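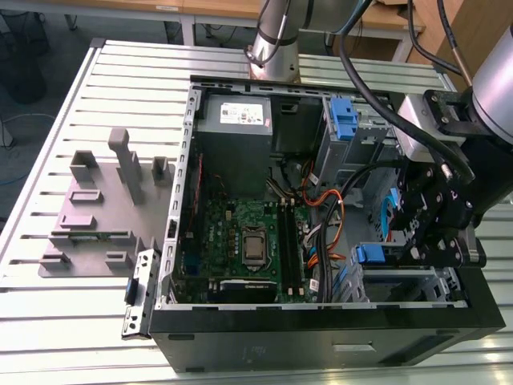 Desktop tower on the bench, side panel removed.

About Plamgate

Plamgate refurbishes, tests and dismantles business desktop computers. We take in retired machines from offices, schools and clinics, return the usable ones to service, and break down the rest for parts and scrap metal. The work is done in a single workshop in the Tindow building.

The company was started by Raed Daher, who still runs the bench area and writes the work procedures. There are 5 full-time technicians. Each technician is trained on the full sequence, from intake to shipping, and can sign off any stage except final data erasure, where a second signature is required.

In our last full year we processed 3,945 units. Most were small and mid-size office towers. We do not take laptops, monitors or printers, and we refer those to other recyclers on request.

How a unit moves through the shop

Intake. Each tower is given a tag number and entered in our tracking system, which we call Tahiri. The entry records the source, the outside condition, and whether a drive is present. Units with visible liquid damage or a swollen case go to a separate shelf and are not powered on.

Opening. The tower is laid on its side with the access panel facing up and the panel is taken off. Working flat keeps the weight of the case on the bench and gives a straight view down onto the board, the memory slots and the drive cage. Technicians wear a grounded wrist strap from this point on.

Cleaning. Dust is removed with low-pressure air and a soft brush, starting at the power supply and working outward. Fan blades are held still during cleaning. Heatsinks that are removed are cleaned separately, and thermal compound is wiped off the processor and replaced before reassembly.

Drive removal. Many business cases use plastic release handles or clips in place of screws. These are often colored, blue being common, and they become brittle with age. We keep spares for the models we see most. The data and power cables are disconnected at the drive end first, then folded clear of the board. Drives are tagged with the number of the parent unit and moved to the erasure station the same day.

Board inspection. The technician checks capacitors for bulging or leakage, inspects the processor socket and its retention frame, and tests the latches at the ends of the memory slots. Memory is tested in each slot individually. Expansion cards are reseated or removed, depending on the order the unit will fill.

Power supply. The label is read and the rated output is recorded. The supply is then tested under load. Supplies that fall outside tolerance on any rail are replaced as a whole unit. We do not open or repair power supplies.

Cable routing. Internal cables are returned to the path used by the manufacturer wherever clips are still in place. Flat cables are laid without sharp folds, and bundled wires are kept clear of fans. A surprising share of the noise complaints we used to receive came down to a wire touching a blade.

Burn-in. Finished units run a continuous load test overnight. A unit that restarts, hangs or logs a memory error goes back to board inspection with the log attached to its Tahiri record.

Benches

Our benches have slotted aluminum tops. The slots accept standard clamps and brackets, so a fixture can be placed where the job needs it and taken off again without drilling. The surface is easy to brush down between units, although small screws do find their way into the grooves. Technicians keep a magnetic dish beside the case for that reason, and the grooves are cleared at the end of each shift.

Bare aluminum is conductive, so no board is powered while it is in contact with the bench top. Boards tested outside a case are placed on an insulating mat.

Parts and scrap

Units that cannot be economically repaired are dismantled. Working memory, processors, drive cages, release handles and cables are sorted by model and stored. We currently hold parts for 172 case and board models. Steel, aluminum, copper and circuit board material are separated and sent to Bilstead for recovery. Weight tickets are kept on file and copies are available to the customer who supplied the equipment.

Data handling

Every drive that reaches us is either erased and verified or physically destroyed. The customer chooses which – if no choice is given in writing, the drive is destroyed. A certificate lists each drive by serial number and shows both signatures.

Who we work with

Our customers are mainly organizations replacing equipment in batches. The minimum pickup is 5 towers. Smaller quantities can be dropped off by arrangement. Refurbished units are sold with a written test report, and the report includes the burn-in result and a list of any parts that were replaced.

Shop visits are possible for customers with an open order. Closed-toe shoes are required in the bench area. The workshop shuts for two weeks in December for stock count and calibration of test equipment.

Page last revised 2018-06-21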